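Project Notebook, Automation Laboratory
Bin Clearing Project, Team Durkis
Entry for April, afternoon session, begun 1:40 p.m. 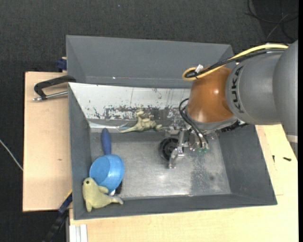

The objective of this session was to complete the second round of grasp trials with the revised approach angle and to decide whether the team will keep that angle for the spring demonstration. Present for the full session: Daniyal Rana and Junaid Bugti. The Jurneck team had use of the laboratory until 1:30 p.m. and left the controller in manual mode, as agreed.

Starting condition. The arm was brought to the home position at reduced speed and the tool center point was checked against the value recorded in the previous entry. No correction was made. The emergency stop was tested from both sides of the cell before any program was loaded. The clamps were checked by hand.

Procedure. Each trial begins with mixed objects in the front bin. The program selects a target, moves to a point above it, lowers the gripper, closes, lifts, and carries the object over to the rear bin. A trial is recorded as a success only if the object is released in the rear bin. An object that is lifted and dropped back is recorded as a drop and is not retried under the same number. Objects are returned by hand between sets, with the arm stopped and the gate open.

The plan called for 200 trials. We completed 156 before the time set aside for the room ran out. The remaining trials will be carried over and should be run with the same program version so that the two parts can be reported together.

Observations, soft objects. The plush seal gave no difficulty when it lay flat on the bottom. Against a corner the grasp point was often placed too near the wall, and the program rejected the approach because of the clearance limit. This is the limit we set ourselves in the March review and it is behaving as written. Junaid proposes that the limit be reduced for the front wall only. I would prefer to leave it alone until the wall positions have been measured again, as the values in the file date from before the bin was moved.

Observations, rigid objects. The toy pan remains the hardest item in the set. When the handle stands up, the gripper closes on it well and the lift is steady. When the handle is down, the program tends to choose the bowl, and the fingers slide along the curve. We recorded more drops for the pan than for any other object. The round black wheel-like object was picked reliably except when it lay close to another object, in which case the two were sometimes treated as one.

The green toy reptile was rejected several times when its tail lay along the rear side of the bin. Daniyal suspects that the light panel there confuses the object outline in its worn lower part, where the surface has become dark and scraped. A test with a sheet of plain matte paper over that area is proposed. Reflections from the bin floor may contribute as well, and the same test should be repeated with the floor covered. These must be done as separate runs — otherwise we will be unable to say which change had the effect.

Interruptions. The session was stopped 2 times. The first stop was a joint speed warning during the return move, cleared after the path was given an extra intermediate point. The second was called by Junaid, who judged that the hoses were pulling tight when the wrist turned past its usual range. The turn was limited in software and the trials continued. The slack in the hoses should be examined before the next session, with the air supply shut off.

Data handling. The trial sheet was copied to the Awan folder on the shared drive at the close of the session. Note for whoever prepares the summary: in the first set the column for object order was filled in from the bottom up. The entries are correct but must be reversed.

Advisor comments, added after the weekly meeting. The Ireo award guidelines ask for failure cases to be reported by type. The present sheet has a single column for drops. It should be divided into slip, wall contact, and wrong object before the remaining trials are run. Earlier trials may be sorted from the written remarks where these are clear enough, and left unsorted where they are not.

Actions
Daniyal: measure wall positions again, update the bin file, prepare the matte paper test.
Junaid: inspect hose routing, revise the trial sheet.
Both: agree on 5 starting arrangements for the demonstration and write them down with sketches.

Controller powered down, gate locked, key returned to the cabinet at 4:50 p.m.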